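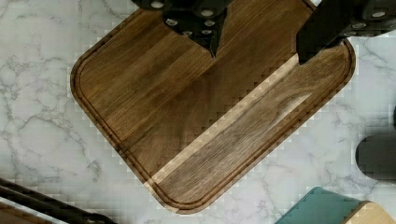
A gripper over a walnut cutting board on a marble countertop.

Can the machine clear up after dinner yet?

Every October I return to the same question in this newsletter, and every October some readers write to tell me that I am too patient with the robots. The question is simple. If you buy a machine with one or two arms today, which chores can you give to it and then leave the room?

My answer last year was "folding small towels, if you are not in a hurry". This year the list is a little longer, but it is still a short list.

I want to spend this item on the cutting board, a chore that gets less attention than laundry. A board looks like the easiest object in the kitchen. It is flat, it doesn't roll away and it has no moving parts. For a person it is one movement: you push your fingertips under the edge, tip it up and carry it to the sink. For a gripper with two fingers it is a difficult shape. The board lies flat on the stone and there is almost no space below it. It is wider than most grippers can open, so the fingers cannot take it from both sides. They must find one edge, or a corner, and a rounded corner gives less to hold than a straight one.

Then there is the juice groove. I had never thought about it before I started to read test notes from kitchen projects. A groove near the edge leaves a thin raised rim, and a finger that comes down from above can land on the rim, in the groove or past the edge. These are three different situations for the controller. People who write these programs have told me that they like boards with a groove, as it gives the fingertip something to pull against. Others ask for a plain board and say that the groove only confuses the depth reading. I don't have a side in this dispute.

Walnut makes one more problem, and it is a problem of seeing. A board made of glued strips can have a pale band beside a dark one, and a swirl in the grain can look like a stain or a small object lying on top. White marble with grey veins is not much kinder. If you ask the machine to wipe until the surface is clean, it needs to know that the swirl belongs to the wood and will never come off. I read one report of an arm which wiped the same knot for 30 seconds and then asked for help. My mother would have done the same without her glasses.

What the companies are saying

Zasura has published results from its kitchen trial, and I recommend the long version to anybody who likes tables. The arm made 3,758 attempts at moving flat objects from a counter to a rack: boards, trays, lids and baking sheets. Trays and lids went well. Boards were the weakest group, and heavy wooden boards were the weakest of the boards. The company writes openly that most failures happened in the first moment, when the finger tries to get under the edge and the board slides away. Their solution is to push the board until it hangs a little over the edge of the counter and then to grip it from there. It works better, but I would not like to stand with bare feet beside it.

Plaltier goes the other way. Its engineers keep the board in the middle of the counter and press on one side with the first finger while the second one lifts. The video is very nice. It is also played at higher speed, and the small text in the corner says so.

Oei, which sells mostly to small workshops, has a more modest product. It does not lift the board at all. It only oils and wipes boards that a worker has already fixed in a holder, and one shop in Hamilton now lets it run through the lunch break. The owner told me that the finish is even and that the arm is slow, and that slow is fine at lunch. I think this is the most useful machine of the three at this moment, although it would look boring on a stage.

From the mailbag

A reader in Adelaide asks if she should wait before renovating her kitchen, so that it will suit a robot. Please don't wait. Choose the bench and the colour you like. The machines must learn our kitchens, and a kitchen planned for an arm of this year will be wrong for the next one.

Another reader asks about price. Fotis rents its counter arm for 600 dollars a month, with a minimum of 2 months, and the delivery is paid separately. For this money it loads cups and plates, sorts cutlery and wipes an empty bench. Pots are "in preview". Cutting boards are not on the list of supported items, and I checked it again on Thursday before sending this.

Next time I will write about bins and bin bags. If you have seen a machine tie a knot in a full one, please reply to this email.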